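Zetstead crew meeting, Monday, 3 p.m.
My notes again, sorry about the spelling!

We started with the arms. Magnus Semple gave us the count for March, 2,416 mugs sorted against 2,438 in February, so a hair down (he blames the new trays from Kellano). People on the line mostly wanted to know about hours. Magnus says no hours get cut before summer, and I asked him to put that in writing. He will.

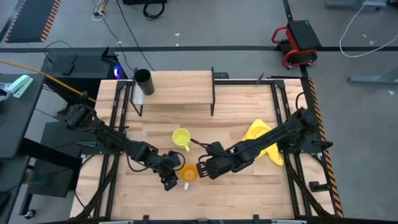

Next was training. Tierney wants two of us per shift signed off on resets, and I'm in – I'd much rather do that than stack all day! Bavon asked if the extra work comes with extra pay. Long talk, no answer yet, Magnus is taking it upstairs.

Break room fridge moved to next time. Done by 3:50.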